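Nonstick Pan Care: Notes from the Hiven Open Day
2 min read

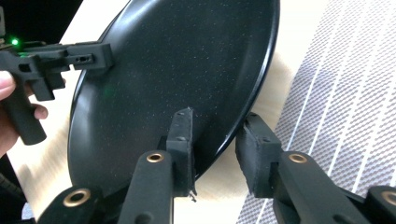
Nonstick pans fail early from rim pressure and hard contact, and the August demonstration at Hiven was a useful check on both. Carla Hakim ran the handling session. Two black grippers held a frying pan with a speckled dark coating, one pad against the cooking surface. At home, use wood or silicone there — never bare metal. Store pans with a cloth between them.

24 shares | 3 comments

Related
Drying Cast Iron
Visiting the Vainio Workshop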